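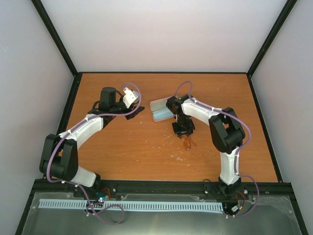

By Siu-fong Lui
Posted August 22, 2022 in Breads and Breakfast

How to Make Overnight Steel-Cut Oat Bread

I started making this bread to use up cooked oats. We had a pot of steel-cut oats left over most mornings, and it went into the refrigerator, turned solid, and got thrown out. One cup of it in a plain dough gives you a soft loaf that keeps for several days and slices thin enough for sandwiches.

The work is spread over two days, but there isn't much of it. You mix in the evening, the dough sits in the refrigerator overnight, and you shape and bake the next morning.

What you need

1 cup cooked steel-cut oats, cooled
3 cups bread flour, plus a little for the counter
1 cup lukewarm water
1 1/2 teaspoons salt
1 teaspoon instant yeast
2 tablespoons honey
2 tablespoons soft butter, plus more for the pan
A 9 by 5 inch loaf pan

The oats should be cooked in water with nothing added. If yours were cooked in milk the bread browns faster, so check it early. Oats with raisins or cinnamon already in them work too.

Evening: mixing the dough

Put the cold oats in a large bowl and break them up with a fork. Pour in the lukewarm water and keep working with the fork until there are no lumps bigger than a pea. This is the only tedious part. Stir in the honey.

Add the flour, yeast and salt and mix with a wooden spoon until you can't see any dry flour. The dough will look rough and wetter than ordinary sandwich dough. Leave it alone for 20 minutes with a plate over the bowl. The flour takes up a good deal of water in that time, and if you add more flour before then you will end up with a dry loaf.

Now work in the butter. Squeeze it through the dough with your hand until it disappears, then knead on the counter for 6 minutes. The dough stays slightly tacky. Wet your hands if it sticks, and keep the flour on the counter to a dusting.

Put it back in the bowl, cover it tightly, and leave it out for one hour. Then it goes into the refrigerator for 8 to 14 hours.
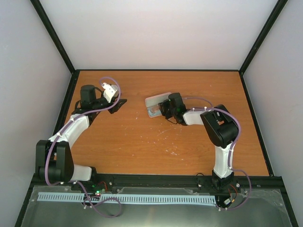
Can I use rolled oats in place of steel-cut?

Cooked rolled oats will work, but they hold more water and break down completely in the dough. Start with 3/4 cup of water and add the rest a spoonful at a time. The loaf will be softer and you won't see any bits of oat in the slices.

Morning: shaping

Butter the pan well, including the corners. Turn the cold dough out onto a lightly floured counter and press it into a rectangle with the short side no longer than your pan. Fold the top third down, fold the bottom third up over it, and press the seam closed with the heel of your hand. Then roll it up from the short end, pinch the seam, and set it in the pan seam side down.

Cold dough is easier to shape than warm dough, so do this right out of the refrigerator. If it tears, let it rest for five minutes and carry on.

Cover the pan with a damp towel and let the dough rise until it stands one inch above the rim. In my kitchen that takes two hours in summer. In December it takes closer to three, and I put the pan in the oven with only the light on. Go by the height of the dough and let the clock be a guide.

If you want oats on top, brush the loaf with water and scatter a tablespoon of dry rolled oats over it now. Don't use dry steel-cut oats on top. They stay hard in the oven.
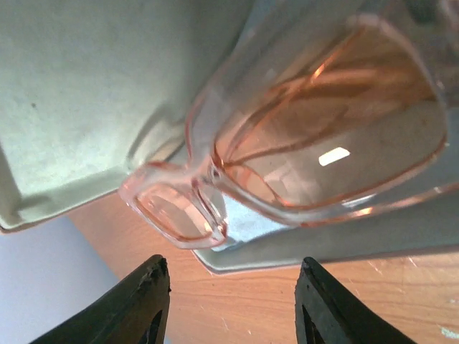

Hsiu-ying Tsao wrote to say that her loaf rose well above the pan and then sank in the middle as it baked, and she asked if the yeast was to blame. I asked how long the second rise had been, and it was four hours in a warm room. That is too long. Press a floured finger into the side of the dough. If the dent fills in slowly, bake it. If the dent stays exactly as you left it, the dough has gone too far, and the best thing to do is knock it back, reshape it, and let it rise again for a shorter time.

Baking

Heat the oven to 375 degrees with a rack in the lower third. Bake the loaf for 40 to 45 minutes. Look at it after 25 minutes, and if the top is already dark brown, lay a sheet of foil over it loosely.

The loaf is done when the middle reads 200 degrees on a thermometer. Bread with cooked oats in it stays moist inside, and knocking on the bottom is not a reliable test here. I have had loaves that sounded hollow and were gummy in the center.
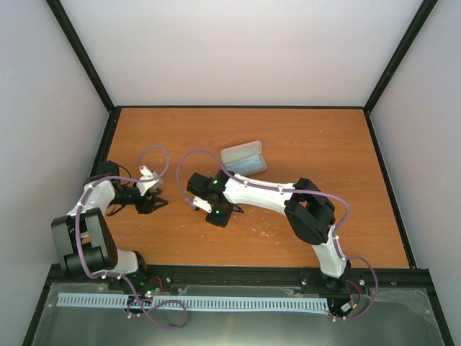 Take it out of the pan after five minutes, or the sides will steam and go soft. Cool it on a rack for at least two hours before cutting. I know that is a long wait. A warm oat loaf sticks to the knife and the slices tear.

Storing and freezing

Keep the loaf in a bread box or a paper bag inside a loose plastic one. It is good for four days at room temperature. After that I toast it. Don't put it in the refrigerator, where it goes stale faster.

To freeze, slice the whole loaf once it is fully cool, put a piece of parchment between every two slices, and wrap it well. Slices can go straight from the freezer to the toaster on a low setting.

Changes you can make

For a darker loaf, swap one cup of the bread flour for whole wheat and add two extra tablespoons of water. Maple syrup can take the place of the honey in the same amount. A half cup of chopped walnuts is good, kneaded in during the last minute.

For rolls, divide the cold dough into 12 pieces, shape them into balls, and set them close together in a buttered 9 by 13 inch pan. They need 90 minutes to rise and 22 minutes at the same oven temperature. Brush the tops with melted butter as soon as they come out.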